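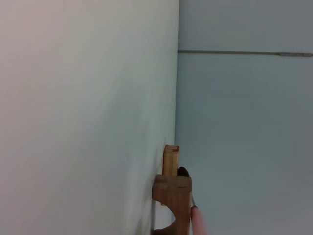
Chapter 2
Walls, Rails and Plain Wood

Most rooms are finished with very few materials. There is paint on the walls, a rail or strip fixed to some of them, a few smooth panels or doors, and wood. A person who can look after these can look after most of a house. This chapter deals with the simplest cases: a flat painted wall, a smooth light-colored panel, and wood that has been left without varnish or oil.

Pale colors are common in small rooms. Off-white and light blue-gray reflect more daylight than dark paint does, and a room painted in them needs fewer lamps. They also show dirt sooner. Marks collect near switches, behind chairs, and along the line where a panel meets the wall. That line is the first place to check and the last place most people clean.

Unfinished wood behaves differently from paint. It has no coating to keep liquids out, so a spill goes into the grain and leaves a stain. End grain – the surface you see when a post is sawn straight across – takes in more than the sides do. A stain there can seldom be wiped off. It has to be sanded, and even then part of it may stay.

In February, Pramila Dixit began keeping a record of every mark she found in her apartment in the Erero building. She wrote down the surface, the likely cause, and what she used to remove it. We will return to her notebook several times in this chapter. Her first entry was a ring left by a cup on a bare pine shelf. Plain water made it wider. Fine sandpaper, used along the grain, took off most of it.

Before you start any of the work described here, look at the surface in daylight and then with a lamp held low to one side. The low light brings out dents and brush marks that are hard to see from the front. Test your cloth and cleaner on a hidden spot and let it dry fully before you go on.

Words to know in this chapter
End grain: the surface of wood cut across its fibers
Ledge: a flat, narrow surface that sticks out
Rail: a bar fixed along a wall
Unfinished: without paint, oil or varnish

2.1 Looking at a Painted Wall

Start at the top of the wall and work down. Dust settles on the upper side of a rail, so wipe the rail before you wash the paint below it. The table on page 116 lists cleaners for each kind of paint.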